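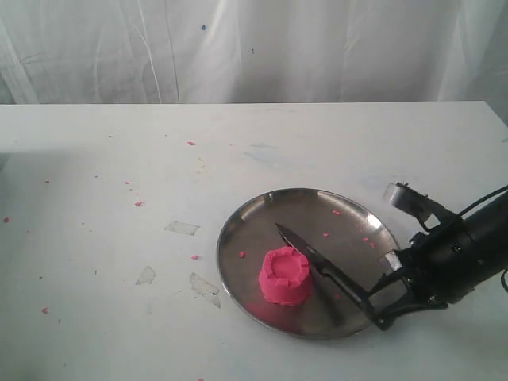 Righto, I promised a few of you a proper write-up of the open day at Valtelier, so settle in with a cuppa, this will be a long one (you know what I'm like).

For those who missed my earlier post, they're the automation outfit out at Otanton, in the old cannery building, and on Tue 5 November they opened the doors for the afternoon and let anyone wander through. I went with Dinesh Paul from my Thursday walking group and we had a lovely time.

Parking was a bit of a scramble. If you go to the next one, use the gravel lot behind the tyre place and walk through the side gate, there's a sign but it's facing the wrong way.

We got a lanyard and a paper bag with a pen and a muesli bar in it. Dinesh ate his before we'd got past the front desk.

The first station was the big stuff, a palletising arm behind yellow fencing, shifting boxes from one side to the other and back again. Impressive I suppose, and the kids pressed right up to the mesh, but I've seen that sort of thing at the dairy where my brother worked and I was keen to get along to the small tables at the back.

And the small tables were the best bit! There was one with a pink sand castle on a round steel plate, the kind of sand that holds its shape when you squeeze it, turned out like a little tower with the notches around the top and a hollow in the middle. And beside it the arm, with a black-handled knife in its gripper. I laughed out loud when I saw it, I'd been expecting nuts and bolts.

Nhyira Asante was running that table and she was so patient with everyone. She told us the task is cutting the castle with the knife, and that it sounds like nothing until you try to write down what your own hand does when it cuts something crumbly. How hard do you push? When do you stop pushing? I stood there miming it with my pen and I couldn't have told you.

She said a wooden block is the same block every time, but sand is a bit different with every go, so the arm can't just repeat what it did last time and hope for the best. I thought that was such a clear way of putting it. I've sat through whole evening talks that taught me less.

It's a well-used table too, I was pleased to see. Scuffs and bluish smudges all over, bits of clear tape stuck down on the left side, pink crumbs wandering well away from the plate. It looked like my kitchen bench when the grandkids are over. I always trust a workshop more when it looks like somebody works in it.

I asked her about the gripper because it's such a plain thing up close, two silver fingers and that's your lot. I had in my head a sort of hand with knuckles. She said they do have fancier ones in the cupboard, but two fingers will hold a surprising number of things, and they're much easier to fix on a Friday afternoon.

A little boy next to us wanted to know if the robot was sad when the castle got cut. Nhyira gave it proper thought and said no, but that she was a bit, sometimes, when it was a nice one. Full marks.

Then there was a talk upstairs by Gadisa Zeleke, with 14 of us on folding chairs and a projector that took its time. He went through how they teach the arm by having a person guide it through a job over and over. They've logged 282 goes at the cutting task so far, and he said the early ones were, in his words, "mostly gardening".

Dinesh asked about jobs, as he always does, and I'm glad he did. Gadisa didn't brush him off. He said he couldn't promise anything on behalf of whoever ends up buying the equipment, and that he thought people were right to keep asking. I'd have liked another half hour on that and a bit less on software, but the chap after him was waiting.

Tea was in the loading bay. Good lamingtons, weak tea.

To answer Rezaul Wickramasinghe, who messaged me while I was typing this: yes, it's wheelchair friendly downstairs, but the talk room is up a flight and I didn't see a lift. I'd email ahead and ask them to hold it on the ground floor.

They're doing another one in January, free again, and you put your name down at the front desk or ring them. Groups of up to 4 can book a turn guiding the arm yourselves. Dinesh and I are in already and we've got two spots left in ours, so sing out if you'd like one.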